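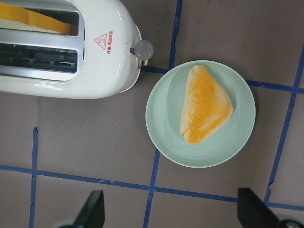 Clarnadden, 4 October 2021

Grurkon cell, breakfast bench. Arm and gripper service, then re-taught the stations.

Came in to the note from Friday's run: gripper closing late, and the wrist view sitting a bit left of where it used to. Left the toaster and plate out for the checks so I had something real to aim at. Controller log had 964 cycles on the fingers since the last change. The July entry says to look at them before 1000, so did it today.

Fingers first. Both came off without trouble. Left one had a polished patch on the inside face near the tip, right one fine. Swapped the pair anyway so they wear together. Old pair is in the Appiah drawer, bagged and labelled. Do not refit them, the left one is under size.

Gripper screws. Two of the mounting screws were under torque. Cleaned the threads, put a dab of medium threadlocker on, torqued to the figure on the card inside the cabinet door. Left to cure over lunch before loading anything. Paint-marked all of them so we can see at a glance if one walks.

Late closing. Not mechanical. The close command was waiting on a signal that had been given a longer filter time at some point, and there is no entry in this book for it. Put it back to the Cornumau default and the delay went away. If you change a parameter, please write it down here, even if you mean to change it back the same day.

Cables. Checked the strapping along the links with the arm folded up and again with it reached out. The loop at the elbow was a touch tight at full reach, so I undid one strap, gave it a bit more slack and did it up again. No rub marks on the jacket. Base bolts checked with the wrench, none moved.

Grid. The blue tape is starting to wrinkle and has little nicks along the edges. It still does the job for putting things back in the right square, but don't measure off it. The taught points come from the base frame, and the tape has been relaid by hand more than once.

After lunch, re-taught the tall white appliance. Approach is straight down over the top, wrist square, and close on the top of the body. Ran it at slow speed with a hand on the stop. Keep the cord and plug laid out flat and clear of the base before you start. Last month the cord got under the base and the whole grasp height was out by the thickness of it.

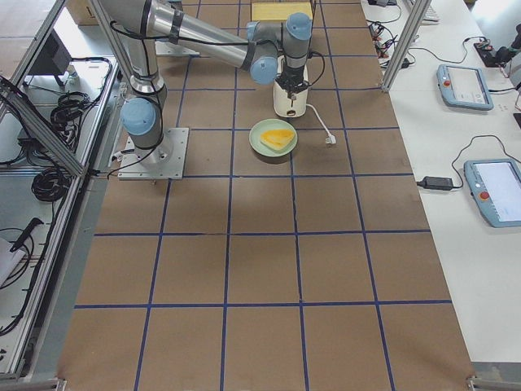

Does the tool centre point need re-measuring after a finger change?
Every time, even when the new pair has the same part number. The fingers are printed here and the length varies from batch to batch. Use the pin on the corner of the mounting plate, 9 touches from different wrist angles, and save the result under the date.

Today's measurement came out 2 mm longer than the old one in Z, nothing worth mentioning in X or Y. Saved it and loaded it. Old value kept in the backup folder in case the new pair turns out to be a dud.

Wrist camera. The left shift was the bracket, not the lens. One fastener had backed off enough to let it turn. Snugged it up, re-ran the calibration board, and 17 poses were accepted. Both fingers should show at the bottom of the view when open. If one drops out, stop and check the bracket before touching any software.

Toaster slots are the fussy station. With the gripper over the bench you want to see both slots and the crust of the slice before the arm goes any lower. Taught the hover point a little higher than before, because the new fingers reach further down. The toaster stays unplugged for all teaching. Wiped the crumbs out of the gripper rails as well – they get in there faster than you'd think, and a dry brush works better than the air line, which just pushes them further back.

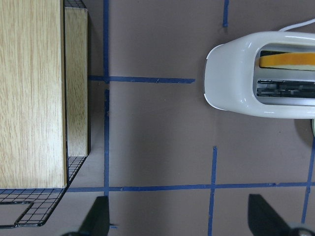 Still to do

Teach the cabinet and the wire rack. Ran out of afternoon. The old points are still in the program but they were taught with the old fingers, so I have disabled both routines. Leave them off until somebody has walked the arm through by hand.

Replace the wrinkled tape. Fresh roll is on the shelf under the bench.

Order threadlocker, this bottle is nearly done.

Check the paint marks on the gripper screws after the first full day of running and note it here, moved or not.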